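Studeo open afternoon: teaching by hand, teaching by stick

Studeo opens its workshop to visitors twice a year, in February and again in the fall. I signed up for the February one mainly to see the teaching stations, having read the page about them on the Mornura mailing list. The visit starts at 2 in the afternoon and you're done by half past four. Parking is behind the building, not in front, whatever the map says.

You sign in, get a sticker and walk down a long corridor to the main hall. We were split into two groups. Mine got the hand guiding first.

Hand guiding is what it sounds like. The arm is put in a mode where the joints go slack enough to move, and the person teaching takes hold of it near the wrist and walks it through the job. Every joint angle gets logged on the way. We all had a turn at it. The arm is heavier than it looks – you feel the elbow lag behind your hand, and if you hurry it swings a little past where you meant to stop. The staff told us that beginners grip too hard and push with the shoulder. I did both.

The trouble with hand guiding is that your own arm and body end up in front of the cameras. Studeo still uses it for short moves and for setting start positions. For anything with cloth they have gone over to remote control.

The remote stations are at the far end, past the tool crib. The operator sits at a desk with a pair of small leader arms, a system they call Irnano, and whatever the leader arm does the working arm repeats. There is a slight delay. I noticed it for the first minute and then stopped noticing. The desk also has a screen with the wrist view, and most operators work from that and hardly look up at the arm itself.

Cloth was the main job that day. The target for the towel task is 707 good demonstrations, and they had 600 when we came through. A demonstration counts as good if the towel ends up seated and the operator didn't stop to think on the way. Pauses get cut out or the whole run is thrown away, depending on how long they are. An earlier task, stacking trays, took 826, and the guide said they would do that one differently now, with fewer runs and more changes in where the trays start.

The towel goes in folded, down into a black plastic holder on a white surface. You lose sight of the lower end as it goes in between the walls, so from the desk you are judging by how the upper part bends. You get no feel of the cloth through the leader arm at all.
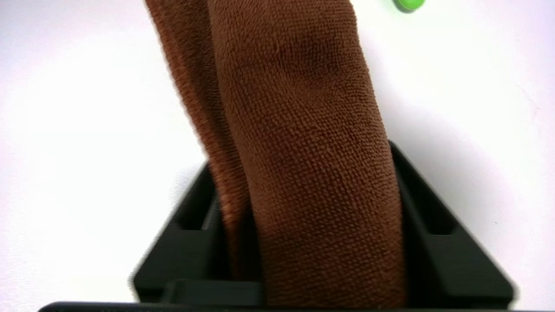

Kuroda asked whether the operators were told to do it the same way every time, and was told no, they're asked to keep to one general order but to vary the speed and the approach. Somebody else wanted to know if mistakes were kept. Some are, if the operator recovers and finishes. Those go in a separate folder and get mixed in later.

I got five minutes at the desk. My first two tries went nowhere near the slot I was aiming for, and on the third I had it lined up and then turned my wrist without meaning to. The operator next to me did three in the time I did one.

Coffee was in the front room after that. The fall date isn't set yet. If you go, ask for the remote stations first, while the operators are fresh and there's no line for the desk.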